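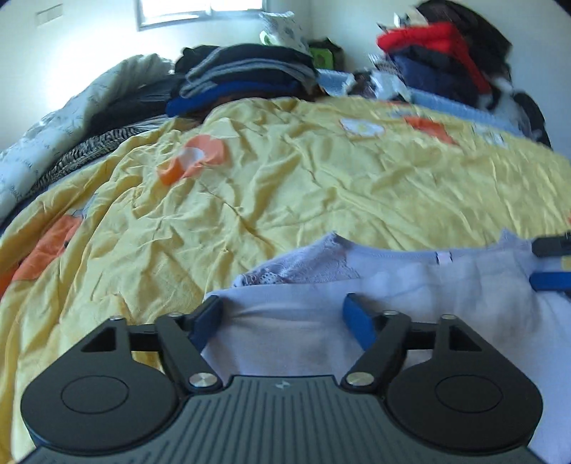 A pale lavender garment with a lace-trimmed edge and a small white tag

Lace trim

Lace trim is a narrow openwork fabric sewn along the edge of a garment or a piece of household linen. It is used on nightwear, underwear, blouses, children's clothes, pillowcases and table linen. Most lace trim sold today is made by machine, from cotton, polyester, nylon or a blend of these, and is supplied on rolls or wound on flat cards.

The word "trim" covers any strip added to the surface or edge of a fabric, including braid, ribbon, fringe and piping. Lace differs from these in that its holes are part of the design. It is usually lighter than the cloth it is sewn to.

Types

Edging has one straight side and one shaped side. The straight side is sewn to the fabric and the shaped side, often scalloped, is left free. This is the most common type on clothing.

Insertion has two straight sides and is set between two pieces of fabric. The cloth behind it is normally cut away so that the pattern shows.

Galloon has two shaped sides. It can be laid flat on top of a fabric or cut down the middle to give two lengths of edging.

Beading, in spite of its name, has no beads. It has a row of slots through which a ribbon can be threaded – a feature once common at the necks and cuffs of nightgowns.

Gathered lace is sold already pleated or ruffled onto a narrow band. It saves time but is bulkier at the seam, and it is harder to iron flat.

Manufacture

Handmade lace is produced mainly in two ways. Needle lace is built up with a needle and a single thread, while bobbin lace is made by crossing and twisting many threads held under tension on a pillow. Both are slow, and before the machine age a wide lace border could cost more than the garment under it. Crochet and tatting were later used at home to make simpler edgings.

Machines that could copy the net ground of bobbin lace appeared in the early 1800s, and patterned machine lace followed within a few decades. Several kinds of machine are in use. Leavers machines twist the threads together and give a fine result, but they are old, large and slow. Raschel machines knit the lace and are much faster, which makes them the usual choice for stretch lace. Chemical lace, also called guipure, is embroidered on a backing that is afterward dissolved, leaving only the stitching.

Attachment

On woven cotton, edging is often placed right side down along the raw edge, stitched, and then pressed outward. The seam allowance is finished with a zigzag or overlock stitch. On knitted fabrics the lace is more often laid over the edge and held with a narrow zigzag, so that the join can stretch with the cloth. A straight stitch on a knit tends to snap when the garment is pulled on.

Corners need extra length. The lace is either gathered slightly to turn the corner or folded into a miter. Cotton lace may shrink in its first wash and is generally washed before sewing, along with the fabric it will be joined to.

Care

The care label of a garment applies to the trim as well as the main fabric, but lace is usually the first part to show wear. Hooks, zippers and rough fingernails can catch in the openings. A mesh laundry bag reduces snagging in the machine, and trimmed items are best kept apart from jeans and towels.

Nylon and polyester lace can melt or pucker under a hot iron. Cotton lace takes more heat and is pressed face down on a towel, which keeps raised parts of the pattern from being flattened. Small tears can be closed with a few stitches in fine matching thread – larger ones are normally dealt with by replacing the whole length.

See also

Braid
Crochet
Nightwear
Ribbon

Page last edited 27/10/2025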